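Ostden adds square vacuum canister to Kerer dry storage range

February

Ostden has extended its Kerer range of kitchen storage with a square canister for flour, sugar, rice and other dry goods. The new model, the Kerer Tiêu, is designed for worktop use and has an electrically driven pump in the lid which draws air from the container once it has been closed. It joins the two round canisters already in the range and uses the same seal.

The canister is tall in proportion to its base. Ostden chose the square plan so that several units can stand side by side against a wall or at the back of a cupboard without the gaps left by round jars. The vertical edges are rounded on the inside as well as the outside, so that a spoon or scoop can reach fine powders in the corners.

The pump starts when the lid is pressed down and stops when the set pressure is reached. A sensor checks the pressure at intervals and restarts the pump if air has entered. To open the canister, the user presses the centre of the lid and waits for the pressure to equalise before lifting. The lid is charged by cable and runs for up to 23 days between charges where the canister is opened twice a day. Frequent opening will shorten this period.

The upper part of the body is opaque grey and the lower part is transparent. The level can be read from the side when stock is running low, while the upper part of the contents is shielded from light. The lid is a paler grey, with rounded corners and a slightly raised flat top, and carries a small logo which glows bluish.
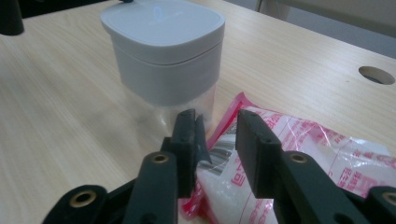
Sobia Rajput said that most complaints about flour containers concerned the rim, where powder settles and stops the lid from closing properly, and asked that buyers wipe the rim before each closure whatever kind of seal they use. She added that a pump could not make up for a dirty gasket, and that flour should be cool and dry when it goes in.

The gasket lifts out for washing by hand in warm water with a mild detergent. It must be fully dry before it is refitted. The body may be placed in the top rack of a dishwasher. The lid contains the pump and battery and must not be immersed; it should be wiped with a damp cloth and left open side up until dry. A fabric filter over the air inlet keeps fine powder out of the pump and should be changed every 6 months if the canister is used for flour or icing sugar.

The Tiêu is not suitable for liquids, hot food or anything that gives off gas in storage, including fresh yeast and freshly roasted coffee. It is not a substitute for refrigeration.

The canister is supplied with a charging cable, one spare gasket and 2 filters. Distribution to kitchenware shops is handled by Dinance, which also holds stocks of replacement lids and gaskets for the earlier Kerer models. Trade orders are accepted in cartons of six.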